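Part 3. Setting up the scoreboard for a home handball match

If you've read Parts 1 and 2, you already have the Istico board hanging on the wall bars and the power cable taped down. This part covers the Telel console, which is the gray box with the keypad that talks to the board, and how I get it ready for a game at the Boros hall. I do it in under half an hour these days, but give yourself longer the first few times (my first one took right up to the whistle, and I was still typing in team names while the players were shaking hands!).

What you need

The Telel console and its charger
The short antenna, which lives in the side pocket of the bag
The horn and its cable
The team sheet from both sides
A pen that works, and a second pen

3.1 Switching on and pairing

1. Turn on the board at the wall first and wait for the row of dashes. If you start the console first it goes looking for a board that isn't there yet, gives up, and then sulks until you restart it.

2. Screw the antenna onto the back of the console. Finger tight is plenty. I've seen someone go at it with pliers and we had to order a new socket.

3. Hold down the green key until the screen lights up. It'll ask for a channel. Type 196 and press Enter. That's our channel for everything, home games and tournaments both, so please don't change it, even if the console suggests a "better" one.

4. Watch the board. The dashes should go away and you should get zeros on both sides and a clock reading. If you still have dashes after a minute, turn the console off, count to ten, and go back to step 3.

Note: the gym next door has a board from the same maker, and they sometimes have basketball on at the same time. If our score starts changing when you haven't touched anything, go and ask them what channel they're on. It happened to us in September and it was a very confusing few minutes for everyone, the referees included.

3.2 Choosing the sport

1. Press Menu, then the down arrow until you reach Sports. Handball is under "Indoor 2", which makes no sense to me either. Indoor 1 is basketball and volleyball.

2. Pick the age group. Adults and the older juniors play two halves of 30 minutes, and that preset is fine as it comes. For the younger kids, ask the referees what length they're playing and type it in by hand with Edit, because their halves vary from one competition to the next.

3. Set the clock to count up. In handball we want to see how much has been played, and the basketball people always leave it counting down. The setting is called Direction.

4. Set the half-time break. Check with the referees before you fill this in too. Ten minutes is the usual for us, and some cup games allow fifteen.

5. Save it. You have to press Save and then Enter. If you only press Save and walk off, you'll come back to basketball.

Caution: don't use Reset All to get out of a menu you're lost in. It clears the channel as well as the sport, and you'll be back at 3.1 with a hall filling up. The Back key gets you out of anything, you just have to press it a lot.

3.3 Names and brightness

1. Go to Teams and type the home side on the left. We go in as KIRKARD. The board has room for eight letters, so for visitors with longer names I ask their coach what they'd like to be called. Most of them have an answer ready.

2. Turn the brightness to 70. Full power looks great when the hall is empty and then the goalkeeper at the far end complains that it's shining in her eyes, and she's right. For a morning game with sun coming through the high windows, you can go up a bit.

3. Walk to the far corner of the court and look back at the board. Can you read the clock? Good. If one segment is dead you'll notice it from there a lot sooner than you will from the table. An 8 with a missing bar looks exactly like a 6, so run the segment test (Menu, then Test) before you blame your eyes.

4. While you're over there, check that nobody has hung a banner across the bottom row. The suspension timers are down there and the benches need to see them.
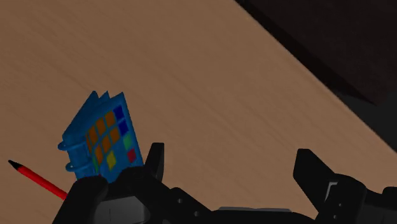
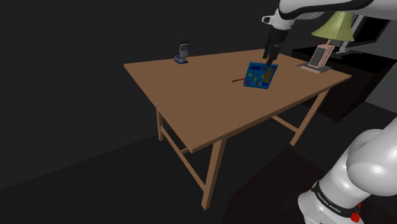
3.4 Setting up suspensions and timeouts

This is the fiddly bit, so I've gone slowly.

1. Press Penalty, then choose home or away. The console asks for a shirt number. Type the number from the team sheet and press Enter.

2. The default length is 2 minutes, which is what you want for handball. Leave it alone.

3. Do a dry run before the teams come out. Start the match clock, give home number 44 a suspension, and see that the small timer starts running with the big one. Now stop the match clock. The small timer has to stop too. If it keeps going, find Link Penalties in the menu and switch it on.

4. Try a second suspension on the same side while the first is still running. Both should show. If the new one replaces the old one, you're still in the basketball preset somehow and need to go back to 3.2.

5. For a team timeout, press the T key on the side that asked for it. It stops the match clock and starts a separate one-minute count, with a horn at 50 seconds to get the teams moving again. You do have to restart the match clock yourself, on the referee's whistle.

6. Clear everything from the dry run with Clear Match. It wipes scores, timers and clock, and it keeps your names and your channel.

Tip from Réka Szekeres, who did this job for years before me: keep a paper record of every suspension with the time it started and the time it ends. Consoles lose power. Paper doesn't, and when it's your board against a shouting coach, you'll be very glad of the paper.

3.5 The horn

1. Plug the horn into the socket marked AUX. The one marked EXT fits as well and does nothing at all.

2. Warn people, then press Horn once. It's LOUD. I like to do this before the little ones come in to watch.

3. Check that Auto Horn is on, so it goes off by itself at the end of each half. Keep your thumb near the manual key anyway.

Caution: never test the horn when somebody is up a ladder fixing the nets. I shouldn't have to write that one down, and yet.

3.6 If something goes wrong during play

The board freezes. Tell the referees straight away and start the stopwatch. Don't try to fix it quietly and hope it comes back. Give them the time from your stopwatch, restart the console, and use Edit Clock to type in the right time once it's paired again.

You gave the goal to the wrong side. Press the minus key on one side and the plus key on the other, in that order. People will yell. Wave and carry on.

The battery light goes orange. You've got enough to finish the half, and at the break you can plug in the charger. The console works fine while charging, as long as no one trips on the cable.

The buttons beep but nothing happens. The keypad is locked. Hold Menu and Enter together until you hear two beeps.

If none of that helps, Krisztina Bárány has the printed Telel manual and is usually at the home games, over by the door. She knows the menus better than I do.

3.7 Packing up

1. Leave the final score showing until both coaches and the referees have signed the sheet.

2. Turn off the console, then the board.

3. Take the antenna off before the console goes in the bag, and put it back in the side pocket.

4. Put the charger on overnight if there's another game the next day. Part 4 covers what to do for tournaments, when you've got one match after another and very little time between them.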